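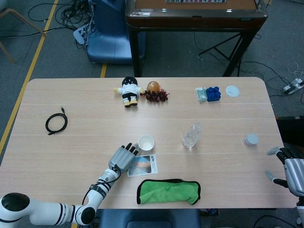
Milan Leemans says the trouble with a shared table is that it fills up one small thing at a time. A paper cup gets left, then a cable, then somebody's toy, and by the end of the afternoon there is no room to put down a plate.

Living > Home > Tidying

Home Stories Interviews Advice Contact

Search this site Enter keyword Go

Leemans has spent 8 years setting up common rooms, first for the Vondier apartments and now for a building in Brisdale with 203 units. Much of the job is furniture. The rest is dealing with what ends up on it.

"People think a messy table is full of trash," he said when we spoke in June. "Most of it is stuff somebody wants. You can't sweep it into a bag."

His method is slow. He starts with drinks, so that nothing gets knocked over onto the rest. Bottles lying on their sides get stood up or moved to the sink. Cups go next. Food is third, and he is strict about fruit.

"Grapes, if they're real, go in the fridge or they go out. I've picked up plastic ones and put them in the fridge too. They stayed there a week."

Toys get their own tub. Leemans keeps building blocks pressed together the way he finds them. He used to pull them apart and sort them by color, until a boy at Vondier came back for a boat he had been working on and found it in pieces.

"He was very polite about it, and that was worse," he said.

Dolls and plush toys go on a low shelf where a child can see them from the door. Cables are wound into a small loop and hung on a hook with a paper tag. He writes the month on the tag and nothing else. After three months an unclaimed cable goes into the building's spare drawer.

I asked what he wipes the table with. He likes a microfiber cloth, folded in four, and plain water. He turns the cloth to a clean side for each part of the table and washes it without softener.

He also has views on the table itself. The Brisdale order, from a dealer called Zollitz, came to 353 dollars a table with rounded corners. The square ones were cheaper.

"I've got a scar on my hip from a square one," he said. "We paid the extra."

The next room on his list is at MacRitchie, where the tables are older and the only storage is one tall closet. He plans to put the hooks up first and the toy shelf after that, if the wall will take the screws.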